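Subject: Re: [Tudell-bakers] rye starter gone sluggish

On 26/08/2022, the Plurnitberg group wrote:
> Ours barely rises now. We feed it 44 grams
> of rye every morning. Should we throw it out?

Oh please don't throw it out! Mine did the same thing in March and I was ready to give up, but I switched it to two feedings a day and it perked up after 4 days. I also went back to Prondov dark rye, the coarse one, and I swear it likes that better than the fancy stuff.

My usual loaf is 600 grams of flour, and I let the dough sit overnight before it goes anywhere near a pan. If your kitchen runs cold, give it longer -- mine sometimes needs until lunch. Caraway is up to you (I put in way too much).

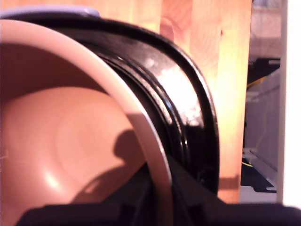
Mfaume again, from the digest: two feedings worked for me too, but I'd go easy on the water, rye gets gluey fast.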